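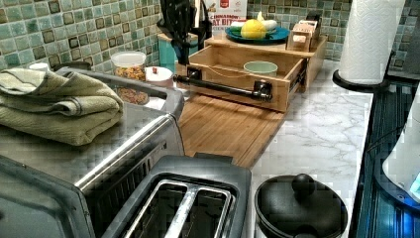

**Cornow 3-2 Drenska: late header settles it at Hidayat Park**

2 July 2021

Cornow Women came from two goals down to beat Drenska 3-2 at Hidayat Park and move into second place in the Puvance League, level on points with the leaders and behind them only on goal difference.

Drenska were ahead before many supporters had found their seats. Rohani Harahap won the ball from a short goal kick, stepped inside one defender and shot low past Endang Gunawan at the near post. Drenska kept pressing high, and Cornow struggled to play through the middle. The visitors' second goal came from a corner that was only half cleared. Harahap was again the first to react and hooked the ball in from close range.

Cornow's best chance of the first half fell to captain Larasati Wijaya, who headed over from a free kick when she had time to bring the ball down. The home side were booed by a section of the main stand at the break.

Head coach Syahrul Sopacua changed the shape for the second half, moving to a back three and pushing both fullbacks up the field. Keerthana Marar, who had spent most of the game on the left wing, came inside to play just behind the striker.

The change paid off quickly. In the 49th minute Marar picked up a loose pass in the center circle, ran at the Drenska back line and hit a shot from outside the area that dipped under the crossbar. Eleven minutes later she had her second. Wijaya sent a long ball over the top, the Drenska goalkeeper came out and missed it, and Marar rolled it into the empty net on 60 minutes.

Drenska had chances to go back in front. Harahap was denied her third by a strong one-handed save from Gunawan, and a penalty appeal for handball was turned down after the referee spoke with her assistant. The Drenska bench protested for some time, and one of the coaching staff was shown a yellow card.

The winner came in stoppage time. Marar took a corner from the right, and Wijaya got above two defenders at the far post to head it down and in. There was barely time to restart the game.

"We were poor for a half and I told them so," Sopacua said afterward. "The passing was slow and we let them choose where the game was played. After the break we were braver on the ball. I would like us to start that way next week."

Wijaya said the team had talked at halftime about the meeting between the clubs in December, when Cornow also fell behind early and lost. "We didn't want to sit on the bus again thinking about it," she said. "Keerthana's first goal gave everybody a lift. You could feel them drop back after that."

Gunawan finished the match with strapping on her left wrist, hurt in a collision late in the game. Sopacua said she would be checked by the club doctor over the weekend but expected her to train as usual.

Drenska stay in fifth. They have now lost their last three away matches and will be without their regular center back for the next one – she picked up her fifth booking of the season for a foul on Marar in the second half.

Cornow play away next, with kickoff moved to the early evening because of the heat. Tickets for the away section are on sale at the Hidayat Park box office until noon on the day before the match.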